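In Praise of the Balloon on the Kitchen Table

I have come round, rather late in life, to the belief that the best thing you can do with a wet Monday afternoon is to clear the table, blow up a balloon and make a mess of it. I mean the sort of craft that starts with one balloon and a packet of something, and that has been going on in kitchens and church halls for as long as there have been balloons to spare. People are a little sniffy about it these days. They say it is a waste of glue, and that the results never look like the picture on the front. Both of these things may well be true, and I find I don't mind in the least.

My own first attempt was a paper lampshade, made when I was 7 from a kit by a firm called Fendum, which I don't think exists any more. You were meant to cover the balloon in strips, let it dry by the airing cupboard and then pop it, and there would be your lampshade, round as the moon. Mine came out more like a potato. It hung in the back bedroom for 6 years all the same, and threw a light on the ceiling that I have never managed to get from anything bought in a shop. I still think of it when I can't sleep.

What I should like to argue for, if you'll bear with me, is the slow part at the beginning. We are so keen to get to the sticking and the painting that we rush the laying out, and to my mind the laying out is half the pleasure. You put down a cloth. You find the scissors (never where you left them) and you read the back of the packet, or try to, holding it at arm's length and then up by your nose. The Wudel kits I buy now have instructions printed so small that I suspect they were written for mice. But there is a lovely hush about that quarter of an hour, when nothing has gone wrong yet and everything you need is within reach.

I would also put in a word for the plain cloth. A friend once gave me a special craft mat from Ceteo, wipe-clean, with a grid on it, and I'm sure it is a very good mat. A balloon, though, will roll off a smooth surface the moment you turn to answer the door, and I have chased more of them across the lino than I care to remember. An old towel costs nothing and holds a balloon much better. 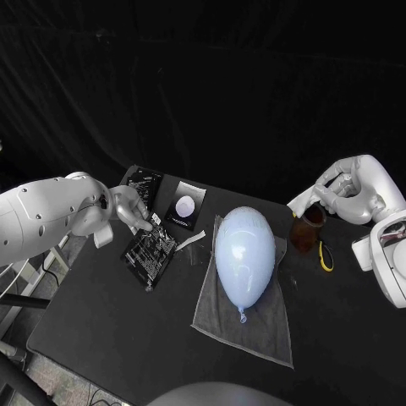
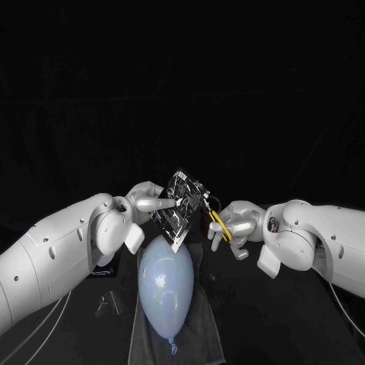 Which brings me to the matter of opening the packet, where I'm afraid I hold strong views. I was brought up to tear things open with my teeth, and it has taken me years to learn to do it with a pair of scissors and a little patience. A small snip at the corner is all that's wanted. A yellow handle like the one beside that black packet are a sensible choice too, as they show up nicely on a dark table, and I only wish mine did the same in the kitchen drawer. I would just say that I like to keep the blades well away from the balloon, having once lost a good blue one before I had so much as opened the glue. It went off like a gun and the dog didn't come out from under the stairs until supper.

There is a craft evening at the Muriithi Rooms every month through the winter, and I do wish more grown people would go along to it without feeling they had to bring a child as an excuse. It costs £2 on the door, tea included, and you are left in peace if you want to be. I went in February meaning to stay for an hour, and was still there when they began stacking the chairs, with paste up to my elbows and a bowl that leaned badly to one side. It has satsumas in it now.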